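# Visit to the Deschamps workshop, Grekstead

May 19, 2026

Five of us went over to Grekstead to see how Deschamps look after their bin-picking cell. Fabrice Besson met us at the door and took us straight through. The building dates from 1853 and the floor slopes a bit, so the first job each December is levelling the robot base again.

Da-eun Na runs the cell day to day. Her routine starts with the cables. She follows the whole run by hand from the base to the tool, feeling for stiff spots, and checks that the loops at the wrist have enough slack for a full turn. Ties get replaced every 1000 hours. She used to pull them tight and lost two connectors that way — now they are left a finger loose.

After that come the gripper screws, then a slow run at 10 per cent speed with a few blocks in the bin. If the bin has been moved, the corners have to be taught again, and that takes her 30 minutes. Reda Hegazy asked about wear on the bin itself. They leave scratches alone and only file down burrs.

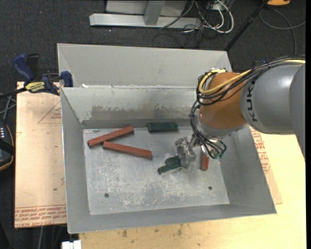
*The KUKA arm over the bin, with red and green blocks on the scuffed floor and a clamp at the rear corner.*

Gwenaël Tanguy wanted to know about spares. Deschamps keep one full cable set on the shelf and order the rest from Kesow. Loïc Lemaire is writing to them for a price list, and Fabrice has offered to send us the checklist.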